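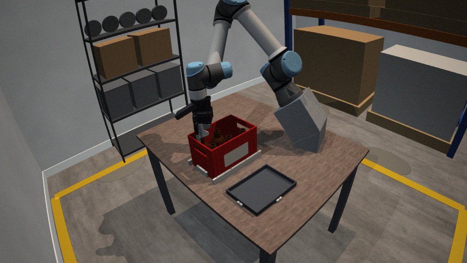 1. Introduction

This report describes the software written for the Nelness bottle-handling cell during the second half of the project year. The task given to the group was to take bottles one at a time out of a crate with a robot arm, using a policy trained entirely in simulation. The report covers the software only. The design of the fixtures is treated in the companion report on the Taroditz workstation.

The work was supervised by Flurina Hämmerli. The simulated cell was built in Gristwood, the department's in-house scene tool, and all training was run on the Thevar cluster.

2. Scope and assumptions

The crate is held by locating pieces fixed to the table, and its position is therefore treated as known. The positions of the bottles inside it are not. Any compartment may be full or empty at the start of an episode, and each bottle may lean within its compartment. A shallow black-rimmed tray on the same table is the place position.

Shelving, cartons and floor markings were kept in the scene so that the perception module would not be trained against a bare background. Lighting direction was varied between episodes, as early versions of the detector confused strong shadows with the dark interior of the crate.

3. Software structure

The system is divided into a perception module, a planner and a grasp controller. They exchange messages over a single bus and can be restarted separately.

3.1 Perception

The perception module takes the view along the gripper and returns a list of bottle mouths with a confidence value for each. The ringed mouth was chosen as the feature to detect, as it is normally the part of the bottle nearest to the gripper. The detector was trained on 2000 rendered views.

The fingers hide part of the crate during the final approach. Bottles found earlier in the episode are therefore kept in memory and are removed from the list only when a clear view shows the compartment to be empty. 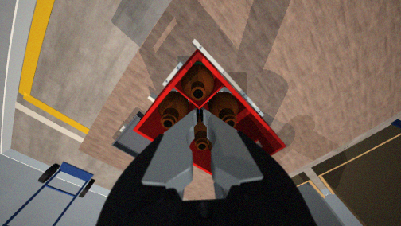 Figure 2. View along the gripper, with one bottle between the fingertips and three others in the crate.

3.2 Planning

The planner ranks the detected bottles by the free space around the neck and selects the highest. It then computes a path to a point above the chosen mouth, followed by a straight descent. Paths which bring the wrist or elbow too close to the crate wall are rejected. If no path is found after 3 attempts, the next bottle in the ranking is used.

3.3 Grasp control

The controller closes the fingers at a fixed speed and stops on contact force. The first version stopped on finger position, and this proved unreliable with leaning bottles. The change to force was made in July and required the training episodes to be recorded again.

4. Evaluation

The complete system was tested over 2000 simulated episodes with settings not used in training. Of these, 356 ended without a bottle being placed in the tray. Most failures occurred during the descent, when a fingertip touched a divider or the rim of the crate. Failures of detection were less common and were mainly found where a bottle stood in deep shadow in a corner.

5. Further work

The descent should be corrected continuously from the gripper view. At present the target is fixed once the descent begins. The group also recommends that the episode logs be stored with the scene settings, so that a failed episode can be replayed without searching for its seed by hand.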